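From: Ailsa MacRitchie
To: Drummond Hall supper list
Date: 2026-08-28
Re: Elderflower, and what to bring

Morag Galbraith wrote:
> Do we still want cordial for the supper? I have 17 bottles
> left from last year and no idea if they keep. Also, who has
> the big pan?

Dear Morag, and everyone,

Yes please to the cordial! Mine from the February before last was still lovely – a bit darker, but lovely – so do open one and have a taste before you carry them all up the hill. The big pan is with me, under the stairs, and has been for longer than I like to admit.

We should be 30 at table if the Kosach family come, and I do hope they will. Two jobs still want doing:

1. Bottles. Dark green glass is best for the cordial, so please rinse out any you have and leave them on the worktop in the hall kitchen.
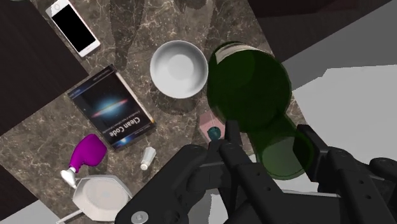 2. Soup. I can manage four loaves to go with it, but I'd be so glad of another pair of hands for the leeks.

With love to all,
Ailsa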